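From: Danica Pešek
To: packing-list
Subject: Re: [packing] mixed small goods, one carton or several?

Replying inline where it makes sense, the rest at the bottom. I trimmed the signature and the older part of the thread.

Blažena Vávra wrote:

> We are about to switch the mixed returns from the Prolden trays to
> plain cartons. At the moment every item gets its own tray slot, which
> is fine until something does not fit a slot, and then it sits on the
> shelf until somebody finds a bag for it. Intake in September was
> 3,011 items and the tray stock was planned for 3,000, so we were
> over before counting the ones waiting for a label.
>
> Two questions. First, does anyone put soft and hard goods in the same
> carton without dividers? Second, do you wrap lenses and clear plastic
> separately, or is a single sheet on the bottom enough?
>
> Blažena

On the first question: yes, we do, for anything that stays in the building. Shipping is a separate case and I would not use the same carton for it. Our in-house cartons are the Kadlec 428, single wall, flaps folded outward and left open. The smaller 274 is too narrow. Items end up stacked, and whatever is on the bottom gets pressed into the corner.

We set the limit by floor area. If the bottom of the carton is no longer visible between the items, the carton is full. Weight has never been the constraint with this class of goods.
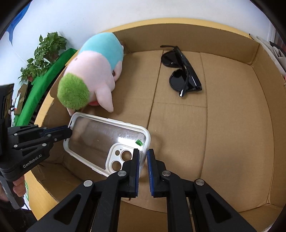 Lenses and clear plastic need different treatment, and I would keep them as two lines in your packing sheet. Clear phone cases pick up scratches from almost anything, including carton dust, and many arrive with them. The one in with the plush toy and the sunglasses has a scratched back panel, and in a case like that we enter "scratched" at intake and do not spend wrap on it. An unmarked case goes into a flat Ristex sleeve. Check the camera surround before sleeving, as grit collects in the openings and then travels across the panel inside the sleeve.

Sunglasses are wrapped if they leave the building and left bare if they do not. Bare means they must not lie lens down, and the arms should not be hooked around anything else. If a pair comes in with its own pouch, use the pouch and note it as a separate line item – otherwise it goes missing at the next count.

Plush goes against a wall of the carton, never in the middle. It rolls when the carton is tilted and takes small items with it. Long pile also catches on hinges and on the corners of cases, so leave a gap of a hand's width if there is room. Tags, ribbons and loose limbs get tucked under before the carton is moved.

> is a single sheet on the bottom enough?

For soft goods, it is not needed. For hard goods it helps only if it is cut to size. An undersized sheet slides to one side on the first lift, and you have bare board again under half the contents. We used Wena foam sheet for a while, 2 mm, and dropped it because small parts slipped under the edge and were missed at emptying. Plain kraft paper, folded up the sides a little, has given us fewer misses.

Labels go on the outside of the short wall, upper third. Do not label the flaps. They are the first part to tear, and when a carton is stacked you cannot read them.

Two things I would want to know before you order cartons:

1. Shelf depth. The 428 needs the flaps clear at the front or it will not pull out with one hand.

2. Whether returns are photographed before or after they go in. If after, keep to three or four items per carton, or you will be lifting things out again.

I can send our packing sheet as a text file if it is of use. It is around two pages and the codes in column four are ours, so ignore those.

Danica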